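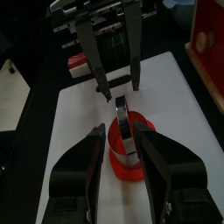 Week 4: Conductors, insulators and the spoon problem

Hi all, notes from Monday's session, plus what I didn't get to before the bell. I've typed these up quickly, so forgive the odd typo!

We started with the question I always start with: why does a metal spoon feel colder than a plastic one when both have been in the same drawer all night? Most of you said the metal really is colder. It isn't – both are at room temperature, call it 70 degrees Fahrenheit. Your hand is warmer than that, and metal carries heat away from your skin much faster than plastic does. Your fingers notice the heat leaving and your brain reads it as cold.

Words to know
Conductor: lets heat move through it easily (silver, copper, aluminum).
Insulator: slows heat down (plastic, wood, wool, air that can't move much).
Conduction: heat passing along through a material, particle to particle.

I got a bit carried away with the coat question, so let me put it more simply. A coat doesn't make heat. You make the heat, and the coat slows it on its way out. Wrap a coat around a snowman and he'll melt more slowly (I love this one, try it on your family).

For next time
Read chapter 9 in the Plivell book, but skip the boxed section on radiation, we'll do that in June. Then do problems 1 to 6 on page 200. Problem 5 has a mistake in it: the starting temperature should be 22 degrees Celsius. Show your working, please, even on the easy ones.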